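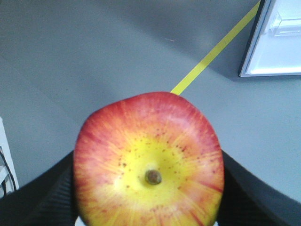

Fri 24 August

So I finally gave up buying lunch. I added up my April receipts from the Pullitz counter downstairs and it came to 150 dollars, mostly for sandwiches I ate over my keyboard without tasting them!

I've been packing my own for 19 weeks now (okay, I skipped a few Mondays) and I've gotten weirdly into it. Sunday night I cook a big pot of rice, roast whatever vegetables look tired, and boil eggs. Everything goes into my two Renell boxes, the ones with the clips that snap so loud my cat leaves the room. Then a piece of fruit on the side, usually an apple, because bananas and my backpack do not get along.

The hardest part is sauce. Plain rice on a Wednesday is grim, so I keep a jar of the chili lime stuff from Bạch, the little grocery by the bus stop, in the office fridge with my initials on the lid. It goes on everything. Eggs, cold carrots, leftover chicken, once a cheese sandwich (would do again).

I still buy lunch on Fridays, though. Today was noodle soup and I had it outside on the steps, with a cookie the size of my hand. Next week I want to try cold sesame noodles, if I can find my big strainer.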